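Ommont Teaching Kit
3 min read
Last updated September

The Ommont kit lets you show a robot arm a task instead of writing code for it. Take hold of the arm and guide it by hand, or stand back and drive it with the Bitier remote handle. Either way, the controller records the joint positions, the finger opening and the view from the wrist camera, all on one clock.

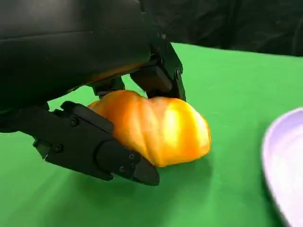

Hand guiding suits slow work close to the table. The remote handle is better when your own arm would block the wrist view, and it keeps your hands out of the recording. Food is a good first task as the shapes vary. With a bell pepper lying on its side, the operator brings one finger down on each side of it and watches how the tips meet the ridges. Squeeze the trigger gently: the force limit can be set from 3 to 47 newtons.

Each demonstration is saved as a separate take. Bad takes can be deleted at the handle. We suggest 100 takes for a simple pick and place, and 200 if the objects change between takes.

The kit includes the remote handle, wrist camera, mounting plate and cables. It fits Guthrie arms directly. Homell arms need the adapter ring, sold separately. The arm and gripper are not included.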